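Stetano - Kitchen and Playroom Assistant (part time)

Makowska House Family Centre
Hours: 14 per week, term time and school holidays
Contract: permanent, after a probation period
Closing date: Friday, September 12, 2025

Stetano runs drop-in sessions and a small community kitchen for families with children under school age. We are looking for a Kitchen and Playroom Assistant to join the team at Makowska House. You would split your time between the kitchen, where we make a simple lunch for parents and children, and the playroom next door.

The centre opened in June last year and is on the ground floor of the old Bramix building, opposite the bus station. It has level access throughout. There is no staff car park, but there is a public one behind the library and a covered bike store at the side entrance.

What you will do

Set up the playroom before each session and clear it afterwards. Help the cook prepare and serve lunch - soup, sandwiches, fruit, sometimes a baked potato. Wash up, wipe down and put things away. Check the fridge temperatures and fill in the sheet. Welcome families at the door and sign them in. Clean toys on a rota and take anything broken out of use. Report problems with the building to the centre manager. Join in with play when the room is quiet enough to allow it.

You will not be left in sole charge of children at any time. Parents and carers stay with them for the whole session.

Pretend cooking is one of the regular activities, and the assistant puts the things out on the low tables before the doors open. Some of it is toy food and some is ordinary kitchen equipment.
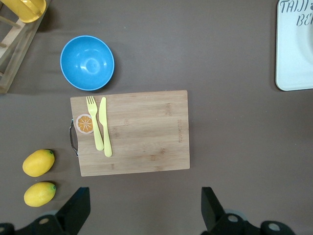
Toy orange slice, plastic knife and fork on a bamboo board.

What we are looking for

You should have some experience of working with young children or of working in a kitchen. Paid or unpaid, either is fine. You do not need a childcare qualification. You do need to be comfortable talking to people you have not met before, able to follow written instructions about allergies, and willing to be on your feet for most of a shift. A food hygiene certificate is useful. If you do not have one, we will pay for the course and you can take it during working hours in your first month.

A second language would be welcome but is not a requirement.

Hours and pay

The post is for 14 hours a week, worked over 2 longer days and one short morning. The days are fixed once agreed and we try to give good notice of any change. Pay is on point 6 of our own scale, reviewed each year, and the current scale is in the application pack. Holiday is pro rata. You get a free lunch on the days you work, and a pension after the usual qualifying period.

Background checks

The job is subject to an enhanced DBS check, which we pay for, and two references. One reference should be from your most recent employer or, if you have not worked lately, from someone who has known you in a formal role such as a tutor or group leader. A criminal record will not automatically rule you out. Please speak to us first if you are unsure.

How to apply

Ask for a pack at the front desk or download it from the Jobs page. Fill in the form and add a statement of no more than 500 words saying what you have done that is relevant and why the hours suit you. We do not accept CVs on their own. Forms can be handed in on paper or sent through the Ernatura portal - choose "Makowska House" from the list, otherwise your form goes to the main office and may be delayed.

Interviews will be held at the centre and last around half an hour. We will ask you to spend a little time in a session beforehand so you can see how it runs. Travel costs within the county are paid back on the day if you bring your ticket.

If you need the form in large print or would like to apply by phone, contact the front desk during opening hours.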